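Home | News | Projects | Subscribe

Filed under: Equipment & Budgets

Hand-held gripper order for the fabric handling work

The September equipment request is in for the Munonstead site. Rakiya Nnaji has asked for 5 hand-held grippers at 614 each, plus 1,966 for mounts, cabling and lighting. Spare finger sets are listed on their own line, as they are the part most likely to be reordered during the year.

Vostside quoted a lead time of 55 working days. Cloth pickup and folding will continue on the present units until delivery, with two people working in the same room where space allows.

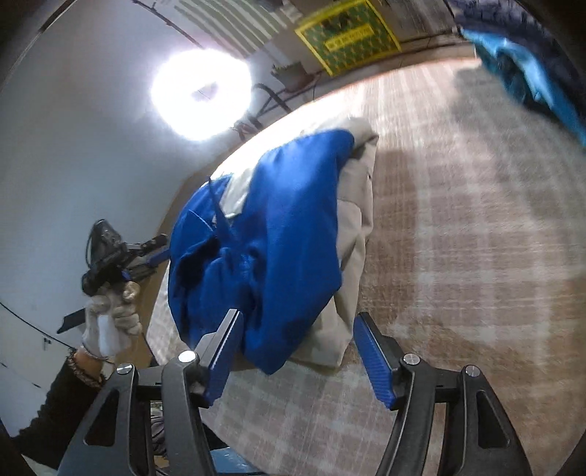

Should spare fingers be bought with the first order?
Order one full set per gripper at the start. Fingers are consumables and a worn pair changes how thin fabric is held, so a missing spare can idle a unit for the full lead time.

Alžběta Danko is comparing the Vostside quote with one from Beneš. The Beneš price includes screws and linkages but leaves out shipping. Both quotes exclude training hours, which are charged to the site budget. Line item changes should reach her before the order is placed.

Recent items
Clikness software renewal: seat counts
Storage shelving for Munonstead
Repair or replace: a cost worksheet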